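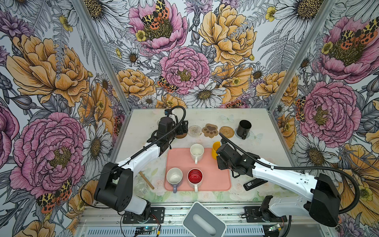 The shopping list, round whatever-this-is

June 21, 2025

So the budget for next year is due at the end of June and I have been staring at the same spreadsheet for so long that I now see it when I close my eyes. A few of you asked how I decide what goes on it (hi, and thank you for reading a blog where the most exciting word is "procurement"), so I'm going to write it all down while I'm in the middle of it and still grumpy.

The short version of where we are: the arms are working. They share a small table, they pick up mugs, they put mugs on coasters, and they do it over and over while I sit next to them with a coffee and a notebook. I love it. I would watch it all day, and some days that's more or less my job. But everything I'm asking for next year has to come out of one pot, and the pot did not grow.

First confession. When I did this last year I started with the arms. Of course I did! Arms are the fun part. I had the Wendance catalog open in one tab and a very optimistic number in another, and by the time I'd picked the pair I wanted I had already spent most of the money in my head, and then I had to go back and squeeze in every other thing with what was left. The mounting plates. The power supplies. The cable sleeves, oh my gosh, the cable sleeves. If you have never priced the ribbed stuff that keeps your wires from getting chewed up at a joint, go look it up and then come back and sit with me for a minute.

This year I'm doing it backward. I started with the cheapest stuff and worked my way up, and the list looks completely different.

Stuff you touch

I put the props first. Mugs, coasters, a tray, a jar, the little odds and ends. It feels silly to give mugs a line in an equipment budget, and I got a raised eyebrow over it last time, but we go through things. Handles break. Somebody borrows one for tea and it moves to another floor forever. And variety matters more than I expected. A clear glass jar is a totally different problem from a mug with a shiny red inside, and a fat black mug asks for a different grip than a tiny yellow cup. So I want a shelf full of different ones and I want spares of the ones we like.

I've set that line at $100 for the year. You could do it for less at thrift stores and I probably will, and then I'll be smug about it for weeks.

Coasters go in the same line. We have glass and woven and cork and I'd like more, in shapes that are a pain. The paw print one is my favorite, so please nobody tell me it isn't a serious piece of equipment.

Stuff that wears out

This is the part I got most wrong last year, so it gets the most space in the spreadsheet and probably too much space here.

Fingers. Gripper fingers wear. The pads get slick, the tips get nicked, and you don't notice until you've spent an entire afternoon blaming the software. I now keep a log (a paper one, in the notebook, next to the coffee rings) of when each set went on, and what I learned from the log is that I should have ordered spares in the very first order, when the shipping was already paid. Gál made our last set and they were great to deal with, quick answers, no fuss about a small order. They quoted $40 a set this time and I've put in for as many sets as I dare.

Brackets. We print these ourselves, so for a long time I pretended they were free. They are not free! There's filament, and there's the printer, and there's me, standing at the printer at the end of the day saying come on, come on. A printed bracket is wonderful because you can change your mind about it. It's also wonderful at cracking right at the screw hole. I've moved the little bolts and inserts into this line too, after finding out I had been buying them with my own money in tiny amounts, which is a terrible habit and please don't pick it up.

Cables. I've said my piece about the sleeves. I'll only add that you should measure with the arm stretched out as far as it will go and then add slack on top of that, and then order a second one of everything. A cable that looks generous when the arm is parked looks very different when the arm is reaching across to the far corner.

Small boards. Same deal. They're cheap until one dies on you and the next one is a couple of weeks away, and then it's the most expensive thing in the building. One spare of each kind, in a labeled bag, in the drawer. (The label is important. I have a bag of mystery boards and I'm scared of it.)

Stuff that sees

I went around and around on cameras. We've got a fixed view of the whole table, and we've got the small ones that ride along on the arm, and my question for the budget was whether to upgrade the first or the second. I had more or less talked myself into a fancy new one for the fixed spot. It's the picture everybody looks at, it's the one that ends up in slides, and it's easy to mount.

Then I spent a morning going through what the wrist cameras give us and changed my mind completely. That's where you find out if a finger is beside a handle or about to bump it. From across the table, everything looks like a decent grasp.

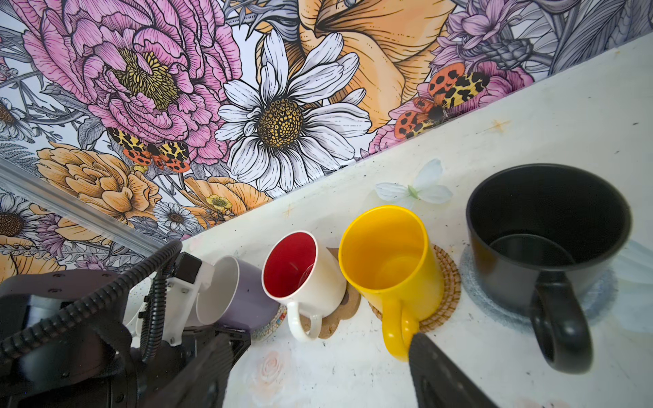

Why not rent the arms for a year and put the difference into cameras, a reader asked under my last post, and it's a fair question that I did take seriously. I even got a rental quote from Nevotier, who were very nice about it even though I think they could tell I was shopping around.

My trouble with renting is all the drilling and bolting. We mess with these arms constantly. We hang brackets on them and swap what's on the end and reroute the cables when a better idea comes along. The rental terms I was sent wanted everything returned as it arrived, and I know myself. I'd spend the whole year being careful, and being careful is slow. If your setup stays put (same gripper, same job, day in and day out) then renting could be a really good deal and you should get the quote! It costs you an email. For us I think owning still wins, and the difference was smaller than I'd hoped anyway once the insurance was added back in.

But the reader was right about the cameras, so I took the second half of the advice. The wrist cameras get the upgrade and the fixed one stays as it is for another year. Matano has a small one that I like the look of and they're willing to lend us a unit before we commit. I'm asking every vendor for a loaner now. The worst they can say is no, and a loaner told me more in an afternoon last year than all the spec sheets I'd read, mostly about how hot it got and how stiff the cord was. Weight and cord, those are the things to check for anything that has to ride on an arm. Resolution comes after.

Stuff that is me

Time. I never used to budget my own time and I paid for it in evenings. Putting up a table like this took me 40 hours from first bolt to first mug, and that's with the posts and panels cut for me. I wrote it down as I went because I was sure I'd lie to myself about it afterward, and I would have, I'd have sworn it was a long weekend. So the plan for a second table has those hours in it, in black and white, with my name on them, and the start date got pushed back to make them fit. It hurt to type.

If you're planning your own, put in the boring jobs too: wiping the table down, tightening everything that has wiggled loose, relabeling, finding the right hex key, ordering another hex key.

The second table

Okay, so this is the big one and it may well get cut. I want another station the same as this one. The case for it is simple: whenever I want to try a new finger shape or a new camera spot, the real work has to stop, and whenever the real work is running I can't try anything. With 2 stations one can keep going while I take the other one apart.

The case against it is that it eats nearly everything. I've written the request both ways, with it and without it, and in the version without it I get more spares, both wrist cameras, and a cushion at the bottom. In the version with it I get another table and a very thin year. Last night I liked the first version. This morning I like the second. I'm going to hand in both and let somebody else have the headache.

What I won't give up in either version is the cushion. I've got $1000 sitting in a row called "oops" and I've been told to rename it before it goes upstairs, so it's now called "unplanned replacement," but it's still oops in my heart. Last year oops was empty by spring. If you take one row out of my spreadsheet and copy it into yours, make it that one, and give it a dull name so it survives the meeting.

Still to do before the end of the month: chase Wendance for a price that includes shipping (every year!), get the Gál quote on actual letterhead, send the loaner form back to Matano, and find out if the tray counts as furniture. Apparently furniture is a different form.

I'll post the final list once it's been through. Meanwhile if you've got a brand of grip pad you swear by, please leave it in the comments, I'm placing the small order first.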